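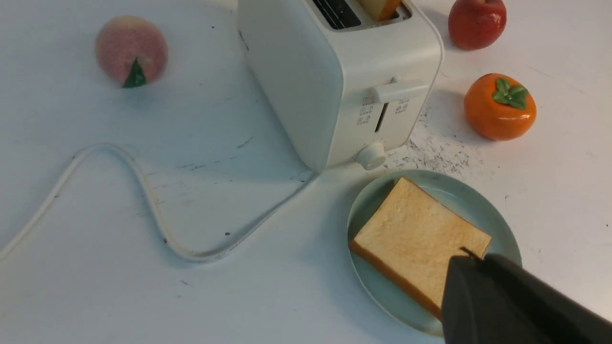
Toast cell back up after gripper service

9 April 2020

Good news for everyone who has been asking: the breakfast cell at Haltetti is running again! I spent most of yesterday and a bit of this morning in there with Khrystyna Stelmakh, who looks after the arm for us, and I came home with crumbs in both sleeves.

If you missed the last item, the cell stopped itself at cycle 2,524 with a grip fault. It had been dropping the odd slice ever since we passed 2,017, only now and then, and we kept putting it down to the bread (we'd changed bakery, so it seemed fair enough). Then it dropped four in a row and Khrystyna pulled the plug on the whole thing before it could chuck a fifth.

So, what was wrong. Mostly crumbs, I'm afraid. When she took the gripper off the wrist and opened it up on the bench there was a lovely brown paste packed in behind one of the fingers, crumb and grease together, and that finger was stopping short of where it thought it was. She cleaned it out with a nylon brush and a lot of patience, put fresh grease on the slides and swapped one fingertip that had worn smooth on the inside. The new tip is an Ekonent one, same as before. I held the torch and passed screws.

The longer job was teaching it again. A new fingertip sits a hair differently from an old one, so all the taught points for the bread had to be checked. That meant jogging the arm down to the plate at crawling speed, stopping, looking, nudging it, saving the point, and doing it all over again for the next one. The approach to the plate took us the longest. Toast lies at any old angle once it's down, corner first as often as not, and you want the tip coming in at the edge of the slice and not ploughing through the crust or knocking on the rim of the plate. Khrystyna has it coming in low and from the side now, which looks a bit cautious to me but she's the one who has to fix it.

The toaster lever needed hardly any work. Its point was out by a whisker and she had it right on the second go. The knob we left alone completely, as the program doesn't touch it.

We did find one other thing while we were in there. The wrist camera had been set up under the old lights, and with a white toaster and a white flex on a white table the picture was washing out something rotten. She turned the exposure down a couple of steps and the edge of the flex came up much better. The fake fruit stays on the table, by the way. I get asked about it every time! The peach, the apple and the persimmon are there so the vision has something to ignore, and they need to be dotted about near the toaster where they'd be a nuisance.

The tabletop is looking pretty tired, with a nasty grey scuffed patch beside the toaster. I wanted to repaint it, Khrystyna wants to leave it until the September shutdown, and as a new surface would mean going through the camera settings again she got her way.

From now on the gripper gets brushed out every 1,000 cycles, whether it looks mucky or not, and there's a sheet taped inside the cell door for initials. Please do fill it in. The spare fingertips are in the Zandero drawer, second one down, and we're down to the last pair until the order comes through from Barajas.

We ran 18 slices through before lunch with no drops. The counter has been left where it was, so don't be surprised when it carries on from the old number.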